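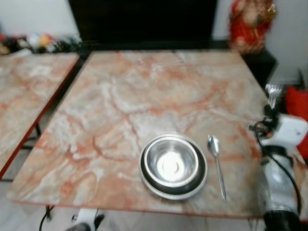 I've been running the Gilholm tableware method for 12 days now, and I like it a lot more than I thought I would! If you missed the write-up, the idea is that you train the arm on short demos of one piece of tableware at a time (spoon, fork, bowl, cup) and let a small planner on top decide the order. No long start-to-finish demos, which is the part I always dread.

We gave it 245 demos, and Thảo Âu did most of those because she has far more patience with the controls than I do. Then we compared it with the Mendonça baseline we've had going at Drirkham since June.

Bowls and cups? Great. They did well from the first evening of testing, and moving to a different spot on the table hardly bothered it. Cutlery is where I got grumpy. A shiny fork on a shiny marble-pattern top is a mean test for any vision model, and the released weights kept closing the fingers a bit too high. Retraining with 5 extra grasp angles helped a bunch, though I still wouldn't trust it with a teaspoon.

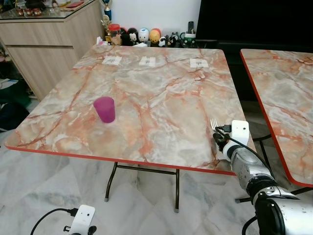
Fork in the gripper, pink cup standing on the table.

Setup took me an afternoon, mostly fighting the calibration script (the readme skips a step, so read the issues page first). Training was quick on our one machine. The logs are ugly but everything you need is in there.

I'm giving it 4 stars. If your work is mostly plates and cups, go for it. If it's all cutlery, I'd wait for the Delberg version with the better depth handling and see how that one does.

Posted 31/08/2020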